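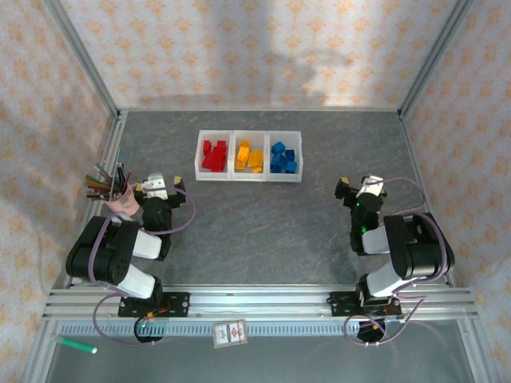 Working Rules for a Shared Two-Arm Cell
Student project report, Drerwood Technical College
Group Neno

1. Background

Our group was asked to write the rules of use for the two-arm cell in the Hekau lab. The cell had been shared by several project groups with no written rules beyond the lab's general safety sheet. Each group set up its tasks in its own way, and demonstrations recorded by one group were hard for another to reuse.

2. Method

We read the lab log for the spring term, which holds 3,033 recorded runs. We then read the notes on 145 runs that had been marked as stopped or discarded. The most common entry was a cable catching on an arm. Next came objects left out from an earlier task.

3. Rules adopted

3.1 Before power-on, move each arm by hand through its full reach and check that the cable follows without pulling tight.
3.2 Both grippers start open.
3.3 Blocks are sorted by color into the organizer before every run. Cups and pens go back to their marked spots.
3.4 Hands stay out of the cell while either arm is powered. To reset an object, stop both arms first.
3.5 Joint speed is limited to 40 percent for anyone in their first 5 sessions.
3.6 A stopped run is logged with the reason and is never deleted.

4. Results and open points

Two groups used the rules in April. Both found 3.4 slow, and one asked for a foot switch. We kept the rule as written and passed the request on to the lab. The Gisler group uses longer tools, so 3.1 will need a separate version for their setup.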